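The town clerk of Killstead has run every local election here for longer than she cares to say, and when we sat down in her office one morning in June she had already been through two cups of coffee and a very long phone call about ballot paper.

"People think we go to sleep between elections," she told me, laughing. "I wish! I'd love to know what that feels like."
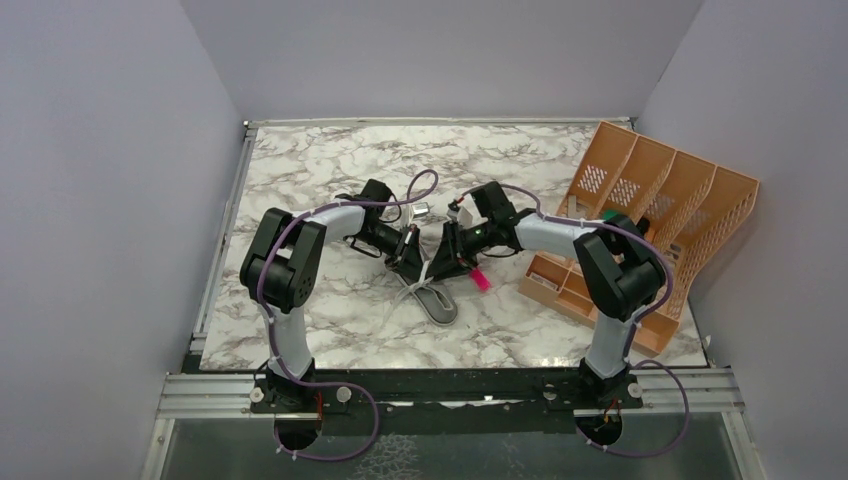
2 min read

Last fall's council race is still on her mind. The runoff in the Cernden ward drew 1,822 voters, and the winner got in by 355 votes, a comfortable margin by the standards of that part of town. What pleased her most was the early voting – 532 people came in before the day itself, many of them folks she had never seen at the counter.

"We had a gentleman who hadn't voted since he moved here," she said. "He stayed and talked for half an hour about the parking on Pemen Street, and then he asked if he could come back and do it again!"
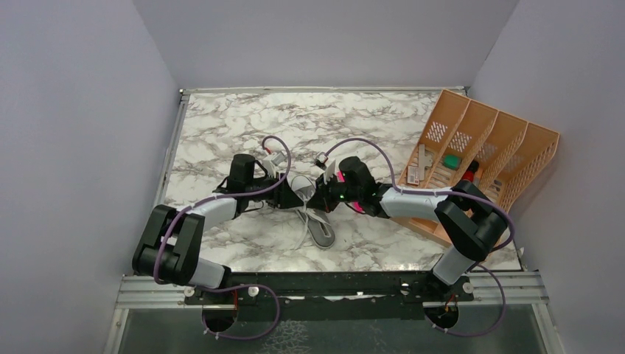

She would like to see the runoff moved closer to the first vote, and she has told the council so more than once. Four weeks is a long time to ask people to stay interested, she feels, especially with the holidays coming up and the yard signs starting to sag.

"By the end, even the candidates look tired of themselves," she said. "I say that with love."

The council takes up her proposal on Monday evening at seven, and she'll be in the front row with her folder.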